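Ernen Street Tenants' Newsletter
Paper cups, hot drinks and the new recycling rules
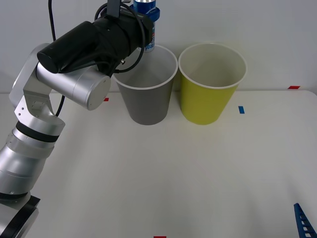
Paper cups in gray and yellow, with a metal can above the gray one.

Feb 28, 2021

The new hauling contract with Metik started this month, and the bins in the basement look the same as they did before. The rules for what goes in them are different. Several people have asked about paper cups, so most of this item is about those.

Paper cups go in the trash. This includes coffee cups, soda cups and the small ones from the water cooler in the laundry room. The old hauler took them with mixed paper and Metik does not. Most paper cups have a thin plastic lining on the inside, and the plant that Metik uses has no way to separate it. Rinsing the cup makes no difference. The cardboard sleeve from a coffee cup has no lining and can go in with paper if it is dry.

Plastic lids go in the trash too. They are too small and flat for the sorting line.

Metal cans are still accepted and go in the blue bin. Empty them and give them a quick rinse. Please do not crush them. Wafula Rotich in 2B asked about this at the last meeting and I called Metik to check. Their sorting line handles whole cans better than flat ones. Pull tabs can stay on. Labels can stay on food cans. Lids from food cans should be pushed down inside the can so that the people who empty the bins do not get cut.

If you save cans for the deposit, the return machine at Kombo Market is working again. It takes 50 cans per visit. Kombo gives you a slip that you can use in the store or trade for cash at the front register. The machine closes when the store does, and the line is shorter in the morning.

Glass is the other change. It used to go in with the cans and now it has its own bin, the green one by the boiler room door. Bottles and jars only. Drinking glasses, mirrors and baking dishes are a different kind of glass and go in the trash, wrapped in newspaper if they are broken.

Cardboard has not changed. Flatten the boxes and stack them to the left of the stairs. Pizza boxes can go in if the lid is clean. Tear off the greasy half and throw it out.

Metik charged the building for one rejected load already. The charge was $248 and it came out of the general fund. The driver's note said "food waste and cups in paper." I am not trying to find out whose it was. The signs over the bins were out of date and that has been fixed. Marwa Kamel made the new ones, in English, Arabic and Korean, and Dae-han Geum checked the Korean. If you would like a copy for your kitchen, there is a folder on top of the mailboxes.

Some people have asked about switching to washable mugs in the laundry room. Mwanaisha Rashidi has a box of 18 mugs from her old office and will donate them if somebody puts up a shelf. The question is who washes them. For now the water cooler stays as it is, and you can bring your own mug down. The cooler takes a tall one if you tilt it.

Pickup times: paper and cardboard go out every week. Cans and glass go out every other week, on the same morning as paper. Trash is still twice a week. If a bin is full, please do not leave bags on the floor next to it. Take them back up and try again after the next pickup. Salim Mohamedi in apartment 11 has the key to the spare trash bin and can open it when the regular one fills up early.

Large items such as mattresses and chairs are not part of the contract. The city will collect those for free if you call ahead. The next large item day for our block is in July. Until then, please keep them in your apartment and out of the hallway, where they block the fire door.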